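Home | Posts | Work | About

Leaving after 20 years

Last updated 2026-04-12

I turned in my badge, my keys and my radio at the end of January, and then I drove home and slept for most of the afternoon. I had meant to write this sooner. A few people from the dispatch center have asked how I'm doing, and it's easier to put it in one place.

For those who don't know me, I worked as a 911 dispatcher for the county for 20 years. Before that I worked the front counter at Hsu Dry Cleaning, and I only applied to the county because the cleaner's was cutting hours and a customer told me dispatch was hiring. I had to take the typing test twice. The second time I passed by two words a minute.

When I started, we were in the basement of the old courthouse on Mesent Street. There were four consoles and one bathroom, and the heat came on in May and went off in November, or that's how I remember it. We wrote the unit numbers on cards and moved them along a rack. The computer system came in during my third year and we kept the rack for a long while after, in case it went down, and it did go down.

My trainer was Mwende Waweru. I sat beside her for my first 67 shifts, listening on a second headset. She had me write down every address and read it back, even when the caller was shouting at me to hurry up. I resented it for a month or so. Then I took a call from a man who said Oseo Road when he was on Oseo Court, which is at the other end of the county, and I caught it on the read-back. I never argued with her about it again.

People always want to hear about the bad calls. I'm not going to go into those. Some of them belong to families who still live here, and the rest I've talked about enough with the counselor. I'll say that most of the job was ordinary. Loud music, a cow in the road, a fender bender outside the grocery store, a woman who called every few nights to ask what time it was. We all knew her voice. When she died a few of us went to the funeral and her son didn't know who we were.

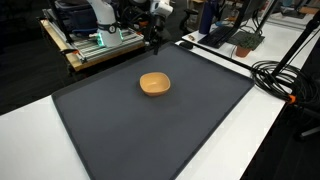
Small orange bowl on a dark tray.

My last shift was a night shift, 7 to 7, which was how I wanted it. It was slow until midnight and then we had ice on the north side and cars in the ditch until almost five. I didn't have time to feel much. At the end of it the supervisor read my number over the radio and said I was out of service, and the units that were on each keyed up and said goodnight. I had heard that done for other people plenty of times, and I'd done the reading myself for Mwende when she left. I had a tissue ready and I needed it.

There was a sheet cake in the break room. It had my name spelled right. I took two corner pieces home.

So what do I do now? The first few weeks I kept waking up at 5:30 in the evening ready to go in. That has mostly stopped. I've been sleeping at night, which my husband is still getting used to, as he's had the bed to himself half the time for as long as we've been married. I fixed the back gate. I went to the dentist. I cleaned out the hall closet and found three uniform sweaters I'd signed for and should have turned in, so I drove those over and ended up staying through lunch.

I still listen to sirens. If one goes past the house I work out where it's headed and who is probably driving. I'm told that fades. Mwende says it took her a couple of years, and she moved out to Atov, where there's one fire truck.

I've told the county I'll come in and help with the next training class if they need somebody to sit beside the new people. They haven't set a date. They're short on the night side, same as always, so if you type well and can stay calm with a person who isn't, the application is on the county website. Benefits start the first month. Bring a sweater, the new building is cold too.

I'll post about the garden next if the ground ever dries out.

7 comments | 2 shares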